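From: Malcolm Greenwood
To: Bellamy Letters list
Date: 9 December 2018
Subject: Re: [bellamy-letters] What do you keep by you when you write?

Hi all,

I've been meaning to answer Joanne since her message came through, and then the holidays started bearing down on me and I got behind on everything, including two of you who are owed proper letters (you know who you are, and they're coming!). Pictures first, then the rambling.

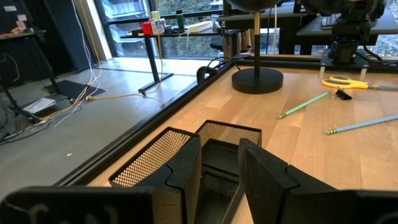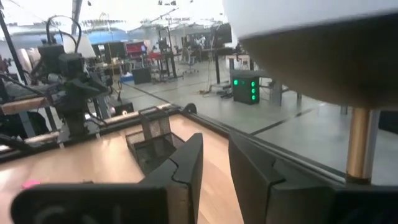 Black mesh desk organizer in both of these.

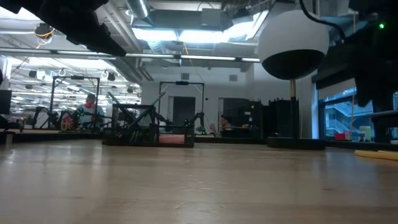 Joanne Crabtree wrote:

> Hello everyone. I'm curious how the rest of you keep your
> letter writing going between the swaps. I was doing so well
> in July, four letters a week, and now I look at the pile and
> go make a sandwich instead. Do you have a set place for it?
> A set time? What do you keep by you when you sit down? And
> does anybody answer letters in the order they came, or is
> that just me being stiff about it?
>
> Also, has anyone tried the Plollen paper? I have 25 sheets
> of it and I'm scared to use it.
>
> Joanne

OK, so, in no order at all.

The set place thing. I had one for years, a rolltop in the back bedroom that came from my aunt, and I wrote maybe a dozen letters at it total. It faced the wall and the chair was awful. Now I write at the kitchen table after supper with the radio on low, and I get far more done. I keep the unanswered letters in a shoebox with the pen, the stamps and the address book, and the whole box comes out and goes back in the cupboard when I'm finished. Less elegant than the rolltop, but my back prefers it.

As for time, I give it 10 minutes. I tell myself that's all I have to do, and if I want to stop in the middle of a sentence I can. Mostly I keep going. When I don't, I just pick it up the next night and change pens so the other person can see where I dozed off. My friend in Benda says she can read my whole week that way.

I do NOT answer in order. I tried it and it was miserable – you get one hard letter at the front of the line and everything behind it waits. I write to whoever I've been thinking about that day. The hard ones get done on a rainy afternoon with a pot of coffee. I will admit one of them sat for 4 months, and when I finally wrote, she said she'd forgotten it was my turn.

Pens: still the Pokard with the medium nib. The fine one scratches on anything with a texture, and I press too hard for it anyway. If you're left-handed like my brother, try a faster-drying ink before you give up on fountain pens altogether. He gave up, and he writes in pencil now, and his letters are lovely but you have to hold them up to the lamp.

And Joanne, use the paper! I went through a pack of Plollen last winter and it takes ink very nicely on the smooth side. The back feathers a bit, so I wouldn't write on both sides if the person you're writing to has trouble with their eyes. It folds well too. If you really can't bring yourself to start, spoil the first sheet on purpose with a grocery list. That broke the spell for me.

Somebody asked off list whether I still keep the log. Yes, in the same green ledger, just date, name, and in or out. I'm up to 1,115 lines counting both directions, and I only look back at it when I can't remember if I already told somebody about the water heater. (I usually did.)

Two bits of housekeeping. The winter swap list needs your mailing address even if it hasn't changed, so please send it to me directly and leave the list out of it. And if you're writing overseas, get those in the mail now. Mine to Scotland went out last week and I'm still a little nervous about it.

Does anyone have a good way to get sealing wax off a wool sweater? I tried the freezer and the brown paper and the iron, and there's still a red spot on the cuff.

Malcolm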